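Chapter 2
Who Pays for the Region? Revenue Sharing in Federal States

By the end of this chapter, readers should be able to explain how money moves between levels of government, to tell a general grant from a tied one, and to set out the main arguments over formulas.

In most federal states the centre collects more than it spends and the regions spend more than they collect. The difference is made up by transfers. How large these should be, and who decides, is among the oldest quarrels in federal politics.

A general grant may be spent as the receiving government sees fit. A tied grant comes with a stated purpose, such as roads or primary schools, and usually with reporting duties. Regional leaders tend to prefer the first kind. Ministers at the centre, who must answer for the tax that was raised, often prefer the second.

The case of Lodari will be used throughout. Lodari is a district of 118 parishes, and in the year studied it raised 39 per cent of its own budget. The remainder came from the centre, most of it tied. Sorcha Nic Aodha, in her study of the district, argues that its council became skilled at meeting conditions and lost the habit of setting priorities. Takeshi Tsuchiya reads the same accounts differently — in his view the conditions protected small parishes from being outvoted by the town of Distwood.
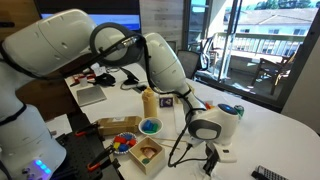 Both writers agree that the formula itself matters less than the manner in which it is changed. Where a formula may be altered by the centre alone, regional governments plan cautiously and borrow late. Where their consent is required, reform is slow, and old population figures may remain in use for many years.

Section 2.1 begins with the simplest formula, an equal sum per resident, and applies it to Lodari and its poorer neighbour, Wekum.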